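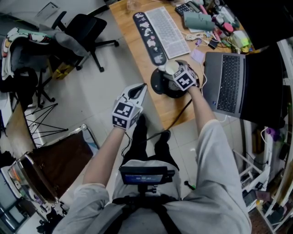 Tegwen Prydderch wrote in to ask why her gripper pose jumps every time she turns her wrist, even though the marker cube never leaves the view. Good question, Tegwen, and I lost most of December to the same thing!

When the tracker sees just one face of a cube, there are often two poses that fit almost equally well, and it flips between them. My fix in Bikalel (our little pose script) goes like this.

First, open the settings and turn on "keep both solutions". Save the file and restart, or it quietly ignores you.

Next, compare each solution with the last good pose and keep the closer one. If two faces are visible, solve them together and skip the comparing.

Then set a limit on rotation per step. I use 15 degrees, but fast hands need more, so play with it.

Last, replay an old log before you record anything new. My test log has 1,995 steps, and the old code flipped on 221 of them (ouch). If yours still flips, check that the cube size in the settings matches the printed one. Mine didn't.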